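Caring for Utensil Holders and Drainers

Household Guidance Sheet, Clenex Home Care Service
Prepared by Imelda Samonte

This sheet sets out the recommended method for cleaning perforated plastic utensil holders in shared and private kitchens. Residue collects in the slots and at the base, where moisture lingers longest. A weekly clean is sufficient for most households. Kitchens that serve more than one family should clean every second day.

Before You Begin

Remove all cutlery and cooking utensils and wash them separately. Lay a towel or blanket over the work surface to prevent scratching. 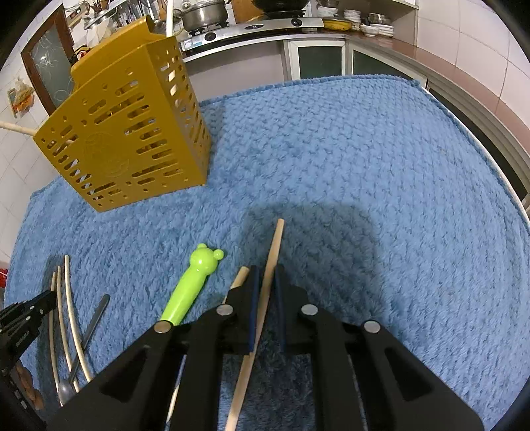

May a plastic holder be placed in the dishwasher?
Only where the manufacturer's marking permits it, and then on the top rack. Unmarked holders should be washed by hand, as thin plastic may warp near the heating element.

Method

1. Fill the sink with warm water and add a small amount of mild dish detergent. Bleach is not required for routine cleaning.

2. Submerge the holder for ten minutes. Where hard water has left a chalky film, use equal parts white vinegar and water, without detergent, and rinse well before continuing.

3. Work a narrow bottle brush through each opening from the outside in, then from the inside out. Corners and the underside of the rim require particular attention – a soft toothbrush reserved for the purpose is suitable.

4. Rinse under running water until no suds remain, shake firmly over the sink and stand the holder upside down on a clean cloth.

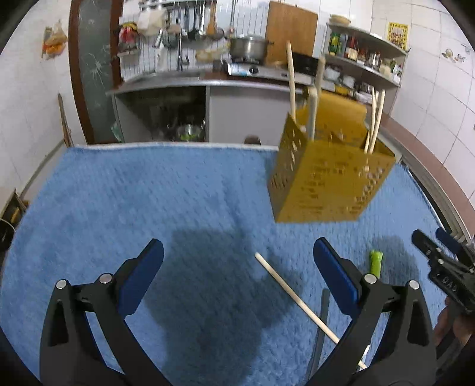 5. Allow the holder to air-dry completely before returning any utensils. Wooden spoons should be dried separately, standing with the handle down.

Replacement

Holders that are cracked, sticky to the touch or persistently stained should be replaced. Residents may place rigid plastics in the recycling bin where the local council accepts them. Enquiries about this sheet may be directed to Rozália Katona at the Clenex service desk before 4 p.m.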